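**Notebook, bench 3. November, started 8:40**

Picking up from the paint trial. Purpose of today's entry: inspect the painted blocks after handling, sort out the table surface, and decide whether the set needs a second coat or a different paint altogether. Gregor Paterson wants an answer before he orders more blanks from Grolholm.

Stock and finish as prepared:

- Blanks: wood, sawn square, sanded at 127 grit and then at 400. Edges broken by hand with the 400.
- Pink and green: Kodport water-based, satin, brushed.
- Dark blue: leftover tin from the Hyvönen job. Older paint, thicker, stirred for a long time and still not uniform.
- Drying: on the rack by the window, overnight, turned once.
- No sealer on any of them.

The pinks and greens come from the same batch of blanks. The blue does not, so do not compare surface texture across the two without allowing for the wood.

**9:15, surface**

White tabletop. Marks are the usual gray: smudges, scuffs, and a light smear near the middle. Tried a damp cloth on one corner; the corner improved, but I did not do the whole top because the blocks were already out. There are still a few dark specks on the surface and a thin curled strand, hair or wire, near a pink cube. None of this matters for sorting. It does matter for inspection, since a speck stuck to a satin face looks the same as a chip until it is picked off. I lost ten minutes to that on the last set.

Proposal: wipe the top before blocks go down, every time, and put the cloth where the blocks are stored.

**9:50, blocks on the table**
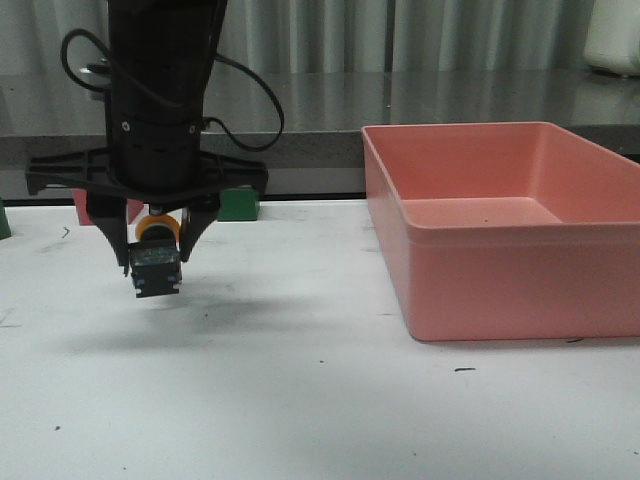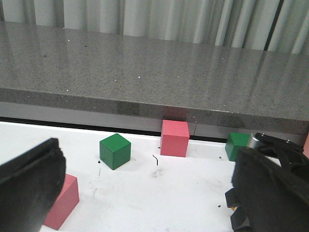 *Photos: N. Perić, bench 3. Notebook use; ask before copying into the report.*

Notes on color, by eye only, under the ceiling lights:

Green is good. Saturated, medium, no confusion with anything else in the set. The top face of a green cube reads slightly lighter than the sides, and I put that down to the light. Turned one cube onto each face in turn and the lighter face was always the one on top, so the paint is even.

Pink is acceptable. Same effect, more pronounced: the top of the cube goes pale and the front stays strong. The larger rectangular block matches the cube in color, which answers Gregor's question about whether the second tin of Kodport was off. It was not. Seen toward the back of the table, pink drifts toward red. If anyone adds a true red to the set it will have to be a much darker one.

Dark blue is the weak one. The top face of the small cube is mottled, with a lighter bluish-gray tint, and the front face is dark with small light flecks near the lower corners. Two candidate causes for the flecks: paint not reaching the corner, or paint reaching it and coming off. Under the loupe two of them have a clean rim, which suggests the second. The mottling on the top is a separate matter, and I think it is the old paint. It does not feel rough to a fingernail.

The round orange-and-yellow piece is not part of the paint trial. Leave it in the set for now. Its rim is clearly brighter than anything we have painted and it makes a useful color reference.

**10:30, rub test**

One spare from each color, dry cotton cloth, 40 strokes on one face, moderate pressure.

| Color | Transfer to cloth | Change to face |
|---|---|---|
| Green | none | none visible |
| Pink | trace | slight polish |
| Dark blue | obvious | dull patch, lighter |

Repeated the blue on an adjacent face, same result. Did not repeat the others.

The pink trace is faint and I had to fold the cloth over and look at it against the window to be sure. Nataša looked separately and agreed. She also pointed out that the polish on the pink is the start of a gloss difference, and that under a low lamp the rubbed face will look like a different color from the rest. Fair point. Worth checking with the lamp at a shallow angle before we commit to leaving it unsealed.

**11:20, edges**

Corners are where the wear will be, so I went over the edge break again on the spares. Where the 400 had been taken around the corner in one continuous pass, the paint holds. Where the corner was left crisp, it is thin. The crisp ones are all from the end of the sanding session and all mine.

For the next lot: edge break first, before the faces, and check it with a thumb while the blank is still bare. Dust off with the soft brush. The tack cloth left something on the wood last time and the first coat beaded on it.

**Decisions**

1. Green: no change.
2. Pink: no change to paint. One sealed spare for comparison, Grarkora matte, thin.
3. Dark blue: strip the trial cube, resand, repaint from a fresh tin. Discard the Hyvönen leftover.
4. Blanks: Gregor can order. Same part as before, 2843 in the Grolholm list. Ask whether they will supply with the edges already broken, and at what price.

**Open**

- Whether the matte sealer shifts the pink. It did on the oak samples, though those were stained and not painted.
- Rub test with a damp cloth. Skipped today.
- Storage. The blocks go back in the bin touching each other, and a dark block against a pink one will mark it sooner or later. Dividers, or one bag per color.
- Rest of the tabletop still to be wiped. Use the mild cleaner and keep the solvent away from it.

Blue spare is in the vise with tape on the jaws. Please leave it there until I have done the other two faces.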